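4 Isolating the supply before servicing

This section applies to the Vornard ventilation unit when it is fed from a separate control cabinet. It should be read together with the site's own electrical safety rules. Work inside the cabinet is reserved for qualified electricians.

Before you begin

Inform everyone who works in the areas served by the unit. Keep the key to the isolator with the person carrying out the work.

Procedure

1. Set the fan speed to minimum at the room controller and wait 4 minutes.
2. Press Stop. The controller shows code 33 when the fan has come to rest.
3. Switch off the main isolator and fit a padlock and a warning tag.
4. Test for voltage at the supply terminals with an approved tester.
5. Record the time and your name in the service log.

CAUTION: Do not rely on indicator lamps as proof that a circuit is dead. A lamp may fail, or may be fed from another supply.

Note: On units supplied with the Ollholm heater, allow a further 17 minutes for the elements to cool before removing the side panel.

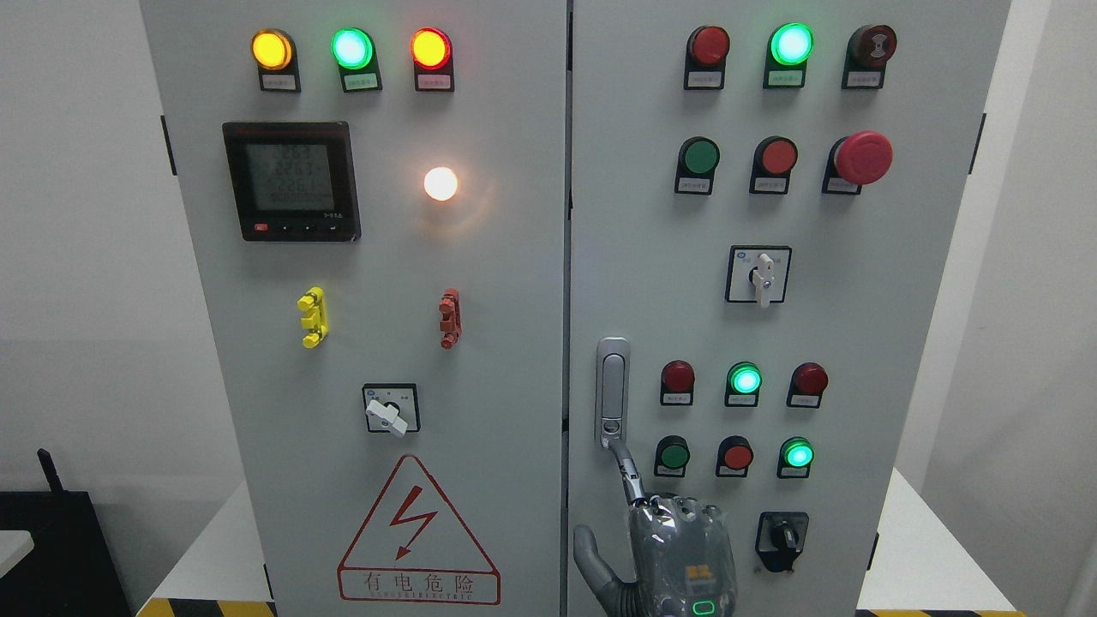
Saodah Sopacua
Technical Author, Service Documentation

Indicator lamps and meters differ from one cabinet maker to another. Consult the cabinet drawings for the meaning of each colour, and keep a copy with this manual.

Restoring the supply

6. Refit all panels and check that no tools remain inside the unit.
7. Close and latch the cabinet doors.
8. Remove the tag and padlock, then switch on the isolator.
9. Press Start. If code 923 appears, repeat step 2 and refer to Section 7, Faults.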